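Print | E-mail this page

In Defense of the Plastic Cup at Breakfast

By Fasil Abera
June

I own nice mugs. I have a whole shelf of them, including a heavy brown one from a shop called Kurkau that I paid way too much for, and every morning I walk right past it and grab a plastic cup. Light blue, no handle, nothing special. Give me one of those and a slice of toast and I'm good until lunch! 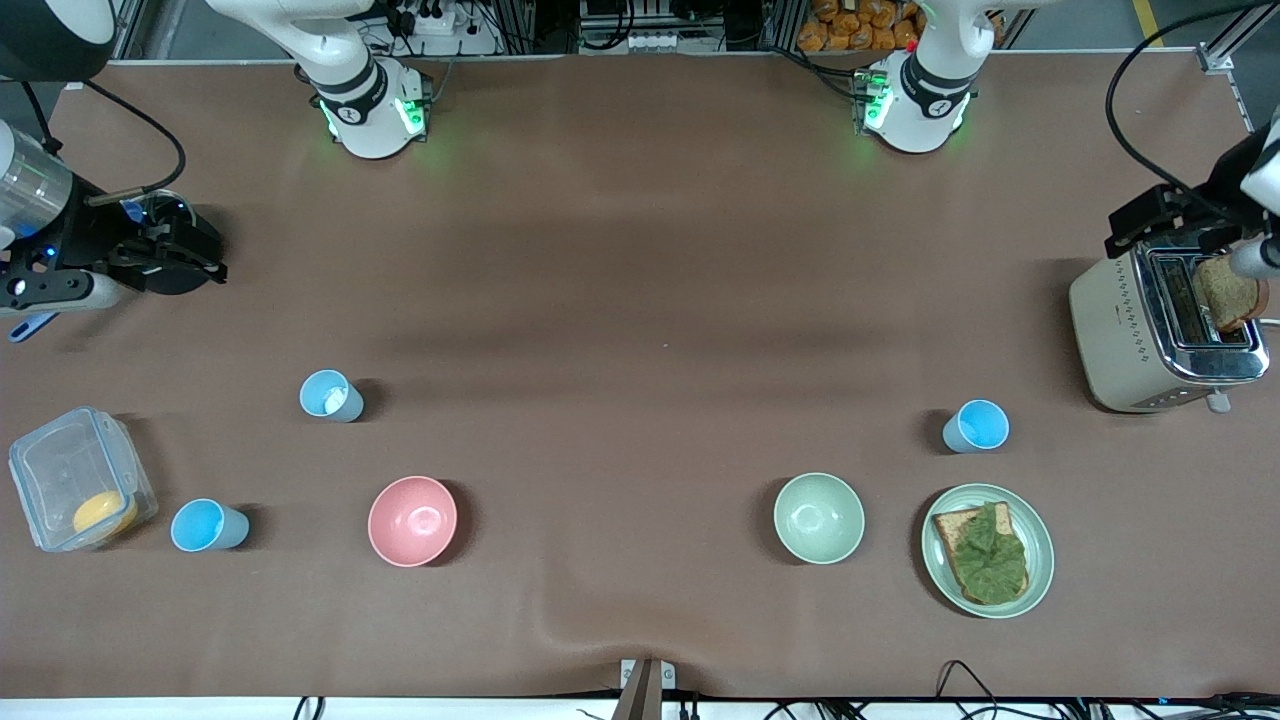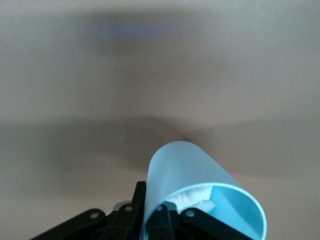 İlker Karaca wrote to me after my last column to say that plastic makes everything taste like a school cafeteria, and that orange juice deserves glass, period. He also thinks a cup with no handle has no business near a table where people are still half asleep.

Well, I was half asleep at 7 a.m. for most of my life, and it's glass I've swept out from under the stove, over and over. A plastic cup bounces. It rolls under a chair, you rinse it, you go back to your toast. And it does other jobs (mine have held pencils, wadded-up tissues, a paintbrush, one very confused snail). Try that with your good crystal.

I'll give İlker the coffee. Hot coffee goes in a mug, fine. But juice, milk, water with the ice rattling around? Plastic, all day long, and a cloth on the table to catch the crumbs. I bought my set at Ovby years ago and I've still got every one, scratches and all.

Contact Us | Copyright Jedilel Media | Back to top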